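Good practice for robot-assisted pantry sorting
3 min read

These notes cover the use of a small arm with a two-finger gripper for putting away packaged dry goods at home. They follow the house rules drawn up by Eirini Giannakopoulos for the Starnley trial kitchens and revised in January.

1. Work area

Mark the reach of the arm on the floor with painter's tape. Anyone inside the tape stays in the operator's view, and hands stay out of the bins while the arm is powered. Sweep before each session. Crumbs and grit transfer to the finger pads and reduce grip on plastic film.

2. Bins

Use rigid plastic bins with rounded corners and assign one colour to each category of goods. Leave a gap between neighbouring bins wide enough for an open gripper. Do not fill above the rim.

3. Soft packages

Noodle packets, chip bags and similar items are gripped by the sealed end or edge. Orientation of the label is not a placement criterion; a packet may go in upside down. Limit payload to 200 g and finger opening to 56 mm. Pause for 2 seconds above the bin before lowering.

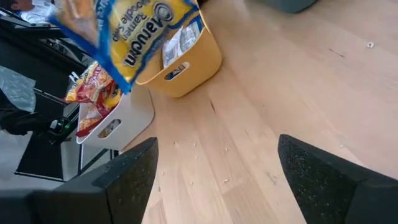 4. Release

Lower the item until it is below the rim, then open the fingers. Do not release from height, as brittle contents break. If a packet catches on a handle cutout, stop the arm and free it by hand.

5. Finger pads

Wipe with a damp cloth and allow to dry. Replace after 100 sessions, or sooner if the surface has torn. Rafail Makris recommends keeping the old pair as a spare, labelled with the date of removal.

6. Shutdown

Park the arm clear of the shelving, remove power at the wall and record any dropped items in the log.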